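4. Fill the tank to the 2 line. Cold water only. Lid on until it clicks.

5. Wipe the shelf down and let it dry before anything goes on it.

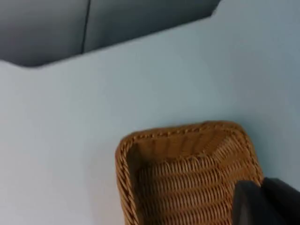 6. Set the Bristora dial to 30 and leave it for 15 minutes. Green light means ready.

CAUTION: Do not go over 130 on the dial with herbs inside. They brown fast and the smell stays in teh filter.

Loading the herbs

7. Strip the thick stems. Single layer, no clumps.

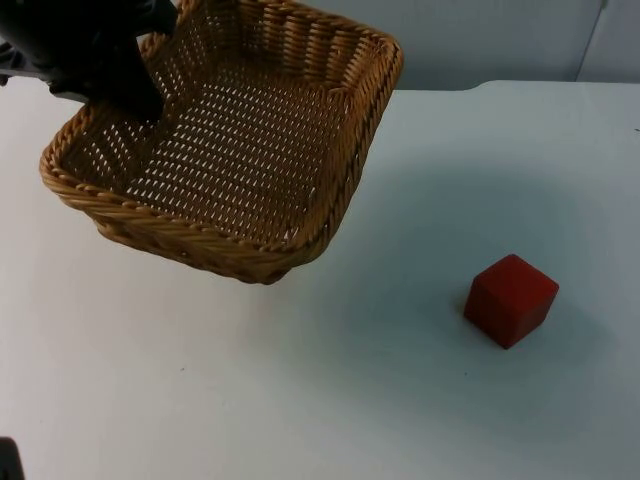

Mint and basil dry best with air coming from underneath. Solid plates trap damp – skip them. A shallow wicker tray with an open lattice floor like this one is the right sort of thing, slits small enough to hold most leaves. Thyme drops through, so line it with muslin first.

8. Door shut. Press START twice. Once only runs the fan.

Note: Nelton filters fit, Khumalo ones dont.

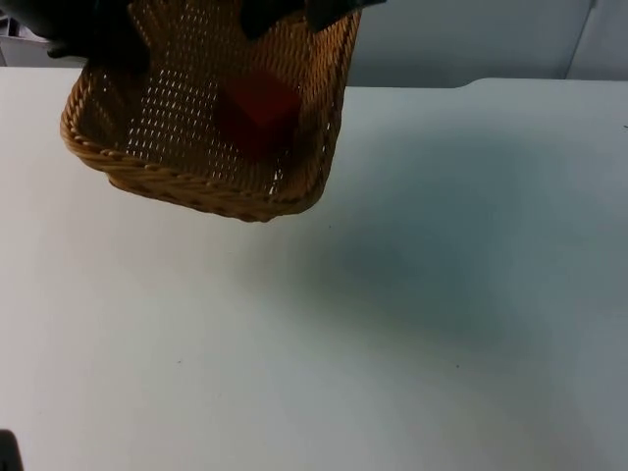
9. Check at the halfway beep. Leaves should crumble, stems should snap. Still bendy – give them another 15 minutes.

Spare lids and filters: ask for Charmaine Ntuli at the Cuturstead counter.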